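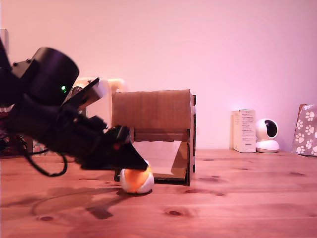
How many demos does it take before the policy stops fumbling round things? More than we had in December, and the jump came between 300 and 320, once we started recording bad approaches too.

Quick one, writing this between runs. Emiko Imai's idea, not mine: start some demos from a lousy pose, too far left, too low, then fix it. I thought it'd muddy the data. Wrong! We added 20 of those to the 300 clean ones and retrained, same settings, seed 3268.

Ball and cardboard box again, the white and orange ball. Wedge finger comes down over the top and the old policy would just commit, even when it was off. New one backs up and has another go. Not every time. Still hates the ball close to the cardboard.

Caveats, becuase Fuad Teshome will email me otherwise. One table, one ball, one seed. Haven't tried 320 clean demos as a control, so maybe it's just more data (doubt it, but). That's next, then the Jendel baseline if it ever compiles.

Logs go up on the Prumulora page tonite. Ask if you want the config.

24 February 2022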